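Search products Search Cart (0)

Play & Classroom > Toy Storage > Wire Baskets and Sorting Boxes

Lusteck Wire Toy Basket with Drop Box Column

Posted Thursday, March 5, 2026 by the Plender product desk

The Lusteck is a low wire basket for mixed toys, sold with a column of three open-hole boxes that stands next to it on a table. It suits playrooms, waiting areas and preschool classrooms where small toys get handled all day and need one place to go at the end.

The basket is rectangular with a rounded rim. You can see into it from the side, and crumbs and grit fall through the mesh. It takes balls, blocks, soft toys and small blankets in one heap. We don't recommend it for beads, pegs or anything else that will slip through the wire.

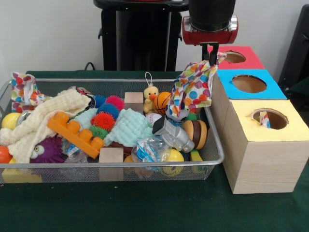 Maximum load is 50 pounds on a flat surface. When the basket is full, use 2 people to lift it and hold it under the rim at both ends. Wipe it down with a damp cloth and mild soap. Do not put it in a dishwasher, and dry it before you put fabric toys back in.

The drop boxes are sold flat by Kolev and ship in the same carton. Each has a round hole in the top for dropping small items through. Colored paper tops are included, and a pack of 4 spare sheets can be ordered separately. Cut the paper a little large, fold it over the edge and tape it on the inside.
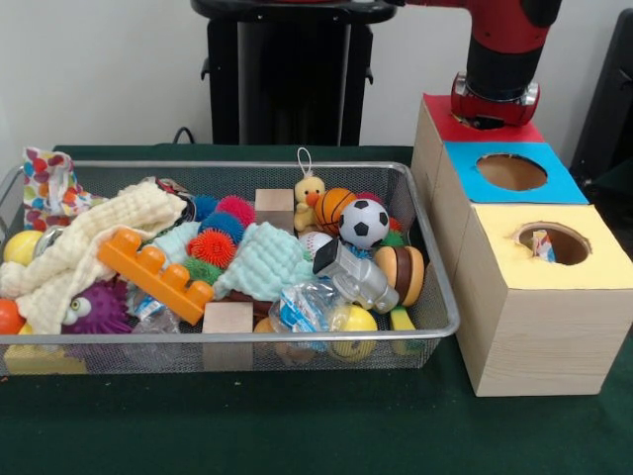 Wire basket filled with toys, with the drop boxes set up to the right.

Setup takes about 300 seconds for the full column. Stand the boxes on the same surface as the basket, on whichever side is easier to reach. Leave enough room between the two to get a hand down to the table.

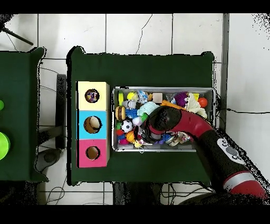 Replacement boxes are kept in stock at our Drititz warehouse. Orders placed in January that were marked as delayed have now shipped. Baskets and boxes can be returned separately if they are unused. 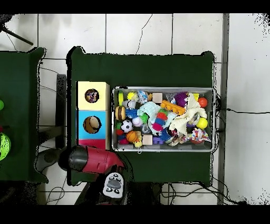
Toys are not included with any version of this set. Most buyers fill the basket with what they already have, and mixed sizes pack well. A toy hamburger, a soccer ball and a couple of wooden cubes will fit in together, with a cloth or two over them. Put bigger pieces in first if you want the small ones easy to find.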